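Work and Automation, Session 2
Handout: the sorting bench at Tatton
Marjan Shojaei

Bring this to the seminar along with your notes on the Morelli chapter. We'll spend most of the hour on one small workplace, and I make no apology for that! Small places show you the change close up.

Tatton takes in returned electronics for shops in the region, tests what can be sold again and strips the rest. In January the firm put a pair of robot arms on one of its benches and gave them the dullest job in the building: separating charging cables. A crate from Clolovholm holds 300 of them, all knotted together, and before the arms came a new starter could expect to spend the first weeks doing nothing else.

Cables are a lovely problem. A box has six sides and stays a box when you pick it up. A cable changes shape the moment you touch it, and it hides parts of itself under other parts. People solve this with a shake, a tug and a bit of feel from the fingertips, and most of them can't tell you how they do it. Ask them, and they'll show you — which is exactly what the bench team ended up doing, over and over, for the people setting up the arms.
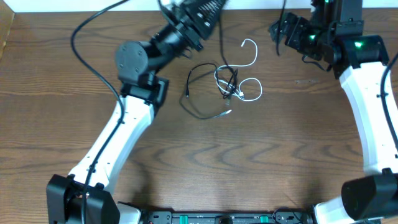

So the first thing that changed was who counted as an expert. Sorting had been the lowest-graded job at Tatton. Suddenly the people who did it were being asked to slow down, repeat a movement, explain why they always look for the plug end first. Several told me they enjoyed it enormously. One said she had never been asked a question about her work in nine years. Keep her in mind when you read Kosar on tacit skill (reading pack, second half).

The second change was the rhythm of the day. A person untangling by hand can chat, look up, stop for a moment between knots. A person minding two arms has long quiet stretches and then a sudden call to step in when a loop catches. Some sorters find this restful and some find it far more tiring than the old job. I'd love us to argue about that, as the pay grade has stayed where it was.

Third, and I think most interesting, the new starters. Untangling was dull, but it was also where you learned to tell a good connector from a worn one and got to know everybody on the floor. Where does that learning happen now? Tatton is trying short turns at the testing bench from day one. The early signs are cheerful, though the older testers say they're doing a lot of extra teaching.

For the seminar, pick one task you have done for money and write a page on what your hands knew that the job description left out. Then think about who you would want in the room if a machine were going to learn it.

Longer essays on the same theme: 2000 words, due November 28, 2019, to the department office.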